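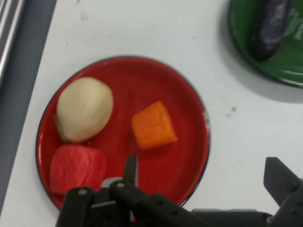 Home | Reviews | Kitchen | Scales | Buying Advice | Contact

Flarell K2 Kitchen Scale: Long-Term Review

By D. Tkachenko
16 Oct 2026

The K2 replaces the Okudar flat scale I used for three years. It has a glass top, a backlit display and a USB-C port. Stated resolution is 1 g across the full range.

Accuracy was checked against a set of calibration weights. With the 500 g weight the reading was correct at the center and 1 g high at the two front corners. Small additions are handled less well. Salt poured slowly onto a zeroed bowl did not register until 3 g had gone in, a common fault with auto-zero tracking. Adding it in one go avoids the problem.

Tare is quick and holds its value when the bowl is lifted off. My mixing bowl weighs 565 g and the scale returned to -565 every time. A dinner plate at 473 g overhangs the platform and hides half of the display. The Sivness model has a pull-out display for this reason, and I would pay extra for it.

Auto-off is fixed at 12 minutes, long enough for bread dough. Unit selection is kept after power-off. The button is touch-sensitive and responds poorly to floury fingers - a damp cloth fixes it, but a mechanical switch would be better.

One charge in September lasted 17 days of daily use. The low-battery icon comes on late, and the scale shut down the same evening.

Recommended for baking. For spices or coffee, buy a 0.1 g scale.

Recent reviews
Okudar Hand Blender
Sivness Oven Thermometer
Flarell Bread Knife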